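Sekden clear bins, set of 4
Review by Dymphna Tully

I bought these in April for the hall closet and the pantry shelf. The plastic is stiff and the rim is easy to grip. They wipe clean with dish soap.

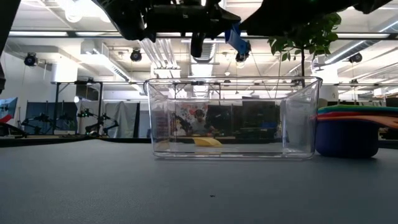
Can they go in the dishwasher?
The label says hand wash only, and I have stuck to that.

My old Flotel set cracked at the corners after 8 months. The Sekden bins cost more, and the lids are sold separately, which I didn't like. One arrived scuffed and was replaced.

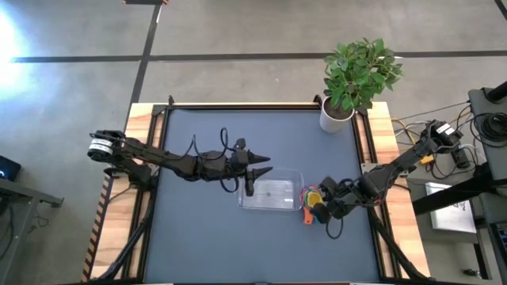 Blue-gray work surface with light wood along the sides.

I would buy them again, on sale.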